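Week 6 – Holding, weighing and looking at fruit

Welcome back, everybody! Last week was grains and flours, and I know some of you were ready to move on by the second bag of rye. This week we get apples. I love teaching this session, because everybody walks in thinking they know what an apple is, and then we spend two hours on one and still run out of time.

Bring your notebook on Thursday, plus the reading by Efthymia Balaskas (the chapter on firmness, pages marked in the course folder). Skip her section on pears for now – it comes back in Week 8.

## 1. What we mean by "condition"

Condition is everything you can learn about a piece of fruit before you cut it. In this course we use four headings:

- **Skin** – color, gloss, russeting, lenticels (the small pale dots), any wax
- **Shape** – round, flat, conical, lopsided, ribbed at the crown
- **Firmness** – how much it gives under light, even pressure
- **Weight for size** – compare two apples of the same width, one in each hand

Gloss is the one students misread most. A glossy apple can be waxed, or polished on a sleeve, or it can just be a naturally shiny variety. Write "glossy" in the skin column and stop there. You can argue about the cause later, with evidence!

Highlights are a related trap. On a shiny red skin, the light from a window or a lamp leaves pale patches that look a lot like paler flesh or a rubbed spot. Turn the apple. If the patch stays put while the fruit moves, it's a reflection. If it travels with the fruit, it belongs to the skin and goes in your notes.
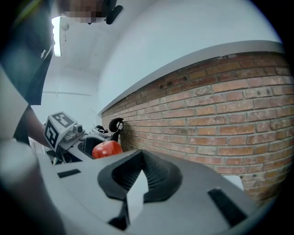 ## 2. Grip and bruising

Bruises come from pressure on a small area, so contact matters as much as force. A fingertip can mark a soft apple where an open palm wouldn't. Ribbed or textured surfaces grip well with less squeeze, but check the skin afterward for lines.

Try this in pairs:

1. Weigh your apple on the Fikex scale. Most of ours come in between 100 and 300 grams, and last year Kha Nông found a monster at 330.
2. Hold it with two fingertips for a slow count of ten.
3. Hold it again with your whole hand, same count.
4. Mark both contact areas on your sketch and set the apple aside. Bruises take a while to show, so we look again at the end of class.

Please don't squeeze to "get a result." A clean apple is a perfectly good finding.

## 3. Variety names

We'll use two local names, Drinitz and Clidska. Drinitz is flatter and tends to russet near the stem. Clidska is taller and smoother, with a tight, crisp bite. Color alone won't separate them, and you'll need shape and stem cavity together. The Lazaridis chart on the side wall has outlines of both, life size.

## For next time

- Finish your condition sheet, all four headings
- One paragraph on gloss versus ripeness (they're different things, and I want to see you pull them apart)
- Taste at least one apple you've never tried, and write down the name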